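How I Get a Robot Arm Ready for Its Day

Hi, I'm Jarlath Brennan, and I look after a robot arm for a living. Yes, that's a real job! My arm is called Zudus (my niece picked the name) and it works on a computer as well as in our workshop. That means I have two of them to keep tidy, the real one and the pretend one.

First, the real one. Before I switch anything on, I walk all the way around it and look. Are any cables rubbing? Did someone leave a coffee cup where the arm wants to swing? Then I wipe the fingers with a soft cloth. Robot fingers get greasy just like yours do, and greasy fingers drop things.

Next I check the bolts where the arm is fixed down. If the bottom of the arm wiggles even a tiny bit, the hand at the other end wiggles a lot. Try it yourself with a long ruler! Hold one end, twitch your wrist, and watch the far end go.

Then comes homing. I press a button and the arm moves slowly to its starting pose, so it knows exactly where all its joints are. You do something like that when you stand on the line before a race.

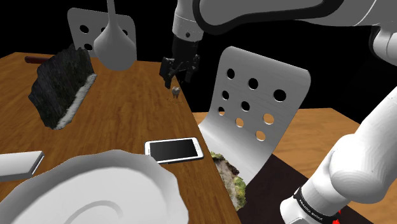

After homing I test the grip. The two fingers open, I measure the gap, they close, and I measure again. We do this 200 times in a row, and Zudus has never once complained. I get bored by 70 and start humming.

The pretend arm lives in a simulation, a kind of video game world where we try out moves before the real arm does them. It never needs wiping, but it does need looking after! If I type in the wrong weight for an object, the pretend arm will learn to lift it the wrong way. My friend Kieran Ó Súilleabháin once gave a spoon a weight of 1222 pounds. The arm pulled and pulled and the spoon stayed put. He fixed one number and up it came.

Last of all I write everything in my notebook: which bolts I tightened, how the grip test went, and anything that sounded funny. A new squeak gets a big star next to it, and I check that joint first the next morning.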